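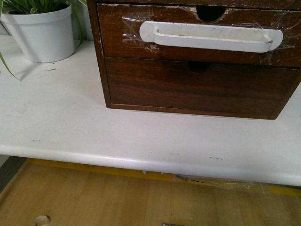

Bench drawer unit, refinishing notes
December 16, 2018

Two-drawer desktop unit, dark brown, on the white table. Small box, used for hardware samples. Looked it over before deciding between repair and replacement.

Upper drawer: front scratched, finish chipped in several spots, pale scuffs. Wear is heaviest at the finger notch and along the front edge of the top panel, where the chips expose whitish material. White handle across the middle of the front, clear tape at the handle and near the right end of the drawer front. Tape is wrinkled and will have to come off before any finish work. Handle is grubby along the grip.

Lower drawer: no handle, notch only. Face is in much better shape. Leave it alone apart from a wipe down.

Hatem Fawzy wants the handle kept, as the notch is awkward with gloves on. Agreed. It goes back on in the same position.

Plan:
Warm the tape with the heat gun on low, peel from the outer corners toward the handle. Clean residue with mineral spirits, wait 50 minutes. Feather the chipped edges by hand. No power sander – it will go through the face.
Fill with the Nedano wax sticks, darkest shade plus a little of the red. Test inside the drawer first. The August batch dried too orange on the Varkesholm shelf and had to be scraped out.
Final rub with 4000 grit on the top panel only, which still has its gloss.

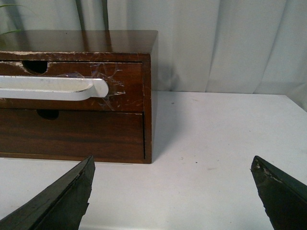

Does the upper handle need screws?
Two short machine screws from inside, with washers. Measure the drawer front before drilling and check that the screw heads clear whatever is stored behind it.

Screws: 17 mm pan head, from the Lamrani box. Aarne Räsänen has the key to that cupboard until Tuesday.

Time estimate is 4 hours including drying, split over two sessions. Drawers to be emptied into the gray bins first, labels kept with the contents. Still open: whether to put felt under the base. The Prudville unit has it and slides when the top drawer is pulled, so leaning toward rubber feet.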